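We use cookies to remember your settings and to see which pages get read. Carry on browsing and we'll take it that you're happy with this.

The Lemma Trading Journal - printed edition

Last updated: September

If you trade currencies from home, you probably keep some kind of record already. It may be a spreadsheet with columns you stopped filling in last winter, or a drawer full of sticky notes with prices on them and no clue as to which pair they belonged to. Lemma was made for people with that drawer (we had one each, and Gadisa had two).

It's a bound paper journal for forex traders, put together by Hawi Alemneh and Gadisa Lencho at Brarkska, and it has room for 104 trades. Every trade gets a double page. On the left you write down what you intend to do before you do it: the pair, the time frame, your entry, your stop, your target and how much of the account you're prepared to lose if it goes wrong. On the right there's a squared grid for sketching the chart by hand, and under it a few lines to fill in once the trade is closed. Do try the sketching, even if you can't draw for toffee! Redrawing a trend line with a pencil slows you down wonderfully, and you may find you like the trade a good deal less by the time you've finished.

After every run of trades comes a review spread, where you add up your wins and losses in units of risk and look back at what you wrote. We've left the right-hand side of it blank, as Ayantu Abdella, who tested the first version for us, kept running out of space and writing up the margins.

What you get

Hardback journal, 138 leaves, sewn so that it lies flat beside a keyboard
Cream paper that takes fountain pen well enough, though very wet nibs will show through a little
Two ribbon markers, one for the open trade and one for the last review
A pocket inside the back cover
A fold-out card with pip values and a position size table for accounts held in pounds, euros or dollars

The cover comes in slate or moss. The moss is a shade darker than it was in the last printing, so if you're matching an older copy on the shelf, please bear that in mind.

Lemma sits happily alongside whatever platform you use. Quite a few of our customers chart in Brilitz and copy the levels across on a Friday evening, once the market has shut and the house has gone quiet. If you'd like to keep your numbers on screen as well, the Gredonetti spreadsheet follows the same headings in the same order, and you can download it free with the code printed on the pocket.
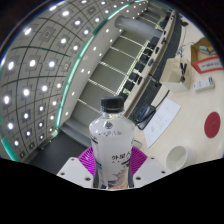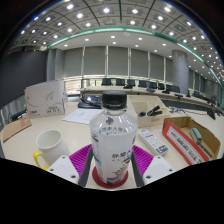 Delivery and returns

Orders placed before noon go out the same day. You have 30 days to send a journal back if it doesn't suit you, as long as you haven't written in it, and Sulastri Gunawan in the office will sort out your refund. For orders of 5 copies or more, say for a trading club, write to Gemechu Abera first and he'll work out a price with you.

One last thing: Lemma is a notebook, and it won't tell you what to buy or sell. Currency trading can lose you money quickly, particularly with leverage, so please only trade what you can afford to be without.

Sign up to our newsletter for restock news and a free sample spread to print at home.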